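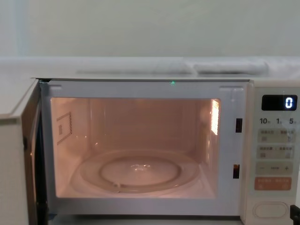

Maëlys Lemaire asks whether a machine that can fold a towel can be trusted to heat up soup, and I have the same query but with more detail, so I am putting it up as a new thread.

Can a home robot do the ordinary kitchen jobs yet, and by ordinary I mean the microwave? My mother is 84 and lives alone in Flumthorpe. Her hands are bad. She can manage most of her flat but she can't carry a full bowl any more, and getting a hot dish out of the microwave is the thing that worries my sister and me. She has carers twice a day, morning and teatime, so lunch is the gap.

I keep seeing short films of robots loading dishwashers and wiping tables. I have also been sent a leaflet by a firm called Prekitz, who say their mobile arm "supports meal routines". I rang them and was told it is available on a trial at 368 pounds a month, but the person on the phone couldn't tell me whether it opens a microwave door. Hers is a plain white one with a big release button at the bottom of the panel and a glass plate inside. Nothing smart about it.

What I want to know:

Can anything you can rent or buy today open the door, put a bowl in, shut it, set the time, and bring the bowl to the table?
Would we need to change the microwave?
Is it safe if she is in the kitchen at the same time?

Please don't just tell me to get meals on wheels, we have looked into it and she won't have it.

Posted 12th June by Hollinside

Findden
Member, 1000+ posts

Short answer is no, not the whole job without a person keeping an eye on it. Long answer below. I fit and maintain arms in a packing works, so my experience is shop floor and not kitchens, but a lot of it carries over.

Take it in stages.

Opening the door. A push button release is one of the better kinds. The arm only has to find the button and press it hard enough. The trouble is the force. On a light microwave, pressing the button can shove the whole oven backwards along the worktop. Put it against the wall or on a non-slip mat. Then the door has to be swung wide, well out of the way, or the arm will catch it with the bowl on the way in. I have watched a demo unit do exactly that, four goes out of four.

Putting the bowl in. This is the hard one. The opening is small compared with a gripper holding a bowl, and soup moves. The arm has to go in level, let go of the bowl on a glass plate, and back out without dragging it. Glass is a nuisance for the cameras most of these things use. They judge distance badly on clear or shiny surfaces, so the arm thinks the plate is lower than it is and comes down with a bang. A thin silicone disc in a solid colour, one sold for microwaves, can help with that. Make sure it doesn't stop the plate turning.

Setting the time. Flat buttons look easy and aren't. You can't feel them, so the arm has no way of telling that a press has registered except by looking at the display. Some machines do look. Most of the cheap ones press and hope. Ask the firm which theirs does. If you are choosing a new oven, a model that can be started over the network takes this stage out altogether, and it's the one change I would make.

Taking it out. Same as putting it in, only now it's hot and has steam coming off it. Steam fogs lenses.

At work we get a good result because every box is the same size and arrives in the same spot. When we had the line at 100 boxes an hour with mixed sizes it was stopping all the time and someone had to stand there. Your mum's kitchen is mixed sizes every day.

On safety, the small arms are weak and stop when they touch something, so I'm not worried about the arm. I would be worried about what it's holding. No arm stops soup that has already left the bowl.

If you do take the trial, ask for it in writing that they will come out and show it working on her own microwave, in her own kitchen, with her own bowls. If they won't, that tells you enough.

marrowfat_ken

My brother in law has a robot hoover and it can't even get over the rug so I wouldn't hold your breath. Why not a flask?

Abdelaziz

I agree with most of what Findden wrote, but I think the question can be made smaller.

I am an occupational therapist and have been part of two home trials, the last one in March. Neither was Prekitz, so I can't speak about theirs. What we found is that people rarely need the full chain of jobs done. They need the one step they can't do. From your post, your mother can probably press a button and open a door. What she can't do is lift and carry.

So look at the carrying. A powered trolley that follows a person or drives between two set points is much further on than any arm. It is dull equipment and it works. The trouble is the transfer from oven to trolley, and for that the height matters more than the robot. If the floor of the microwave is level with the top of the trolley, she can slide a dish across on a board with a raised edge. No lifting. We set this up for one gentleman and he used it every day of the trial.

A few practical points:

Use a flat-bottomed dish with a lid and two handles. Bowls tip.
Keep portions small and let it stand a minute before it is moved.
Check there is room for the door to open all the way without hitting the trolley. Ours did at first and we had to swap the sides over.
Don't keep cloths on top of the oven if the instructions say to leave space for air. People do this a lot.

Try it with cold water before any food goes in, and have one of you there for the first week. Ask the council for an assessment as well. You don't have to mention robots.

As for arms, I would look again in a few years. The trial units I saw could manage the microwave on a good day, with an engineer in the next room. One of them took 4 minutes to get the door open and the dish in, which was longer than the heating.

Hollinside

Thank you Findden and Abdelaziz. Ken, she has a flask, she can't undo the lid.

I rang Prekitz back and asked about a visit to show it working on her microwave. They are going to "look into it". Meanwhile my sister is going round with a tape measure to get the height of the oven floor. Abdelaziz, does the board need to be fixed to the trolley or is it loose?

Abdelaziz

Fixed, at the trolley end. Two clamps will do while you are trying it out.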